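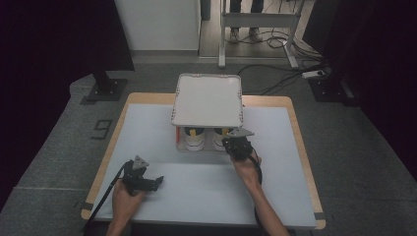
Trying the Arnaud handheld kit, with Randa Dabbas
By Ashley Dunmore

I'd been holding a pair of grippers for maybe a minute when Randa Dabbas told me to drop my shoulders. "Everybody does it," she said. "You pick them up and you turn into a forklift." She was right, my neck was already sore.

Randa looks after customer trials for Tremov, the small outfit behind the Arnaud. If you haven't come across it, it's a pair of handheld grippers you use to show a robot how a job goes. You do the job yourself, with the grippers where your fingers would normally be, and the recording goes off to train whatever arm you've got back at the shop. I visited in October because our place in Wirance has been thinking about hiring a set, and I wanted to have a proper go first (and, fine, because it looked like fun).

We began with cups under a little white shelf with a tray on top. I thought it'd be dead easy! Coming in level is the trick. With your bare hand you sort of scoop and don't think about it, but with black plastic-looking jaws out front you've suddenly got a longer arm than you're used to, and I kept wanting to come in from too high. Randa says that's the most common thing she corrects.

"Go slower than feels natural, but don't stop," she told me. "If you hover for ages deciding, the robot learns to hover for ages too. I'd much sooner have a slightly ugly grab that keeps moving."

I asked about the cables, since each gripper has one and the right one kept wanting to lie along my forearm. She didn't try to sell me on them. "People ask for wireless all the time. I get it. With a cable you don't have a flat battery at three in the afternoon, and that's my whole argument. Let it hang off the side of the table and you'll forget it by lunch." I hadn't forgotten it by lunch, for what it's worth, though I'd stopped swearing at it.

The grey triangular plate on top of each one I barely noticed, apart from one time I tilted my wrist back too far and Randa made a face. Her advice there was to practise the whole motion without touching anything first, then do it for real.

After a cup of tea we moved on to sneakers, which I'd been looking forward to. They're what we'd want it for – we sort and repack returned footwear, and a shoe is an awkward thing. One end's stiff, the other end squashes, the laces go everywhere.

"Heel first," Randa said. "If it's lying on its side, go for the heel. The toe will fold on you and the tongue is a trap." She likes people to practise with a shoe partly tucked under something as well, so they get used to reaching in with one hand while the other's busy.

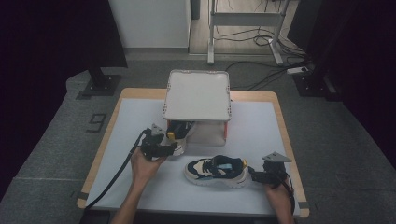
What it costs, and what bugged me

Hire is $235 a day for the pair. Processing is separate, through a service called Miditz, and I'd have liked that on the same quote. When I grumbled, Randa nodded. "We hear that a lot. I'd like it on one bill too. I don't get to decide."

The manual runs to 88 pages and I'd say read the section on holding the thing and leave the rest until you're stuck. It's written by someone who knows the kit far too well. Randa laughed when I said so and then admitted she'd written a good chunk of it.

My other gripe is comfort. My hands are small and my left thumb was cranky by the end of the afternoon. Tremov will send a slimmer grip if you ask when booking, so ask. I didn't know to.

I wanted to know who she turns away. "Anyone who wants it to be magic," she said. "If your best packer can't tell you how they do it, that's okay, they can show us. But if every packer does it differently and they're all fighting about it, sort that out first, then ring me."

That one hit a bit close to home, because our lot can't agree on whether laces go in or out. We're booking two days in the new year anyway, and I've been told I'm not allowed to be the one demonstrating.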